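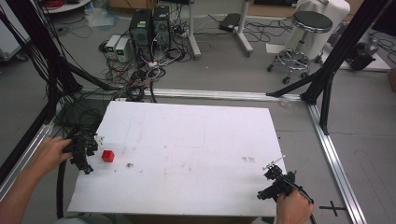
Vakau Handheld Teleoperation Practice Guide, second edition
Reviewed for small labs and training rooms

The Vakau guide is a 44-page document on good practice for stations where an operator works with a gripper in each hand. It covers station layout, cable routing, work surfaces, operator posture and record keeping. It is not a safety standard and says so on page 2. Labs that need a formal risk assessment will still have to do one.

We applied it over a month at our Brornport station, a board on the floor inside an aluminum frame, with simple pick-and-place work on small blocks. The guide lists 33 checks. Most take a minute or less.

The cable section is the strongest part. It asks for a fixed drop point for each gripper cable, enough slack for full reach, and a separate path for power. It also wants computers and power supplies kept outside the frame, with their leads tied together before they reach the work area. Loose leads on the floor are listed as a trip hazard and must be cleared or covered before a session starts. The wording is plain and an auditor can mark each line yes or no.

The work surface section is weaker. It calls for a "clean, uniform, matte" surface but gives no limit for stains, pencil marks or debris. A white board picks up all three quickly. The older Steinbach checklist handles this better: wipe before every session, replace the board when marks remain after wiping. We kept the Steinbach rule and suggest others do the same.

Floor marks get a single paragraph. Tape is allowed for reference positions, but the guide does not define shapes or colors, so an X can mean one thing at Brornport and another at Atancombe. A short table would fix it.

Operator posture is covered well for seated and standing work. Floor-level boards are barely mentioned - a real gap, given how many small stations are built that way. The break schedule assumes a table.

The log template worked without changes. We filled in 736 entries and found one fault, a date field too narrow for handwriting.

Good: cable rules, log template, clear yes/no checks.
Poor: surface limits, floor marks, low work positions.

Recommended for new stations, used together with a separate surface cleaning rule. Sites already on the Steinbach checklist can adopt the cable section alone and leave the rest until the next edition.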